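Gruven open day, notes before I forget it all

30 October 2018

Got in late, parking was a mess, missed the welcome talk. Apparently mostly slides. Went straight to the demo hall, which is one big room with the stations strung along a curved wall and the offices behind it. Coffee at the far end. Badge printer down so everyone had handwritten stickers.

First stop was the planning group. They had the planner up on a big monitor, with the tree growing in real time while a simulated arm reached into a cabinet. Nice to look at. More interesting was the talk after – Yao-tsung Tu went through why they dropped their old sampler for anything with shelves in it. Narrow openings, the samples nearly all land in collision, planner burns its whole time budget and gives up. Now they seed it with approach directions taken from the shelf model and only sample freely if that fails. Median planning time on their test set went down to 189 milliseconds. I asked about the worst case and got a shrug and a smile. Fair.

They also cache paths. If the same slot was visited before and the map hasn't changed much, the old path gets checked for collisions and reused. How much is "much"? A threshold, hand tuned. He was pretty open about that.

Then perception. The stack is called Uma, runs off the wrist camera, no fixed cameras over the station. Bottles are the test case and they picked them on purpose. Clear bottles give terrible depth, you get the wall behind or nothing at all. Tinted ones are better but highlights move around when the wrist moves and the segmentation chases them. So Uma doesn't trust depth on the bottles. It fits the shelf first, as a plane per tier, then places each bottle by where its outline meets the plane. Takes 5 views on the way in and merges them. If two views disagree it stops and takes another look from lower down.
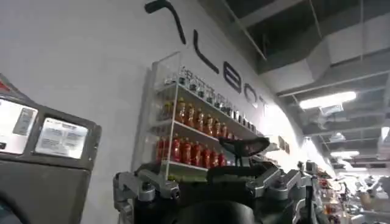 Skorkine didn't buy the low viewpoint at all. You look up at a shelf like that and the tier edge hides the base of every bottle, so what is your outline meeting? I'd rather spend the time on one good view from level and move on.

The answer from the Uma people was that the low view is only used for the front edge of the shelf and the caps, and the bottle bases come from the earlier views. Skorkine not convinced, wanted to see the error numbers per viewpoint. They said they'd have those in December. We'll see. I do think it's a real point, the merged estimate is only as good as the wrist calibration and they recalibrate by hand at the moment.

Also glare. The ceiling lights bounce off anything shiny and there was a long argument over whether to fix it in software or just dim the lights. They mask blown-out pixels and lower the confidence near them, which works ok until the mask eats half a bottle.

Tooling was the part I liked best, and it was the smallest table. Everything gets logged against one clock, images, joint states, planner requests, grasp scores. You scrub a slider and replay any run, and you can swap in a new version of one module and rerun only from there. Liu, the scripting layer on top, is plain text with timeouts and retries as first class things. A full pick script was shorter then my shopping list. 2 retries by default, then it hands off to a person. No clever recovery behaviors, they tried that and couldn't debug it.

Asked if the replay tool will be released seperately. Maybe. Licensing.

Skipped the force control session, room was full. Picked up the handout, haven't read it.

To follow up: the error numbers, whether cached paths survive a recalibration, what Liu does when a timeout fires mid-grasp.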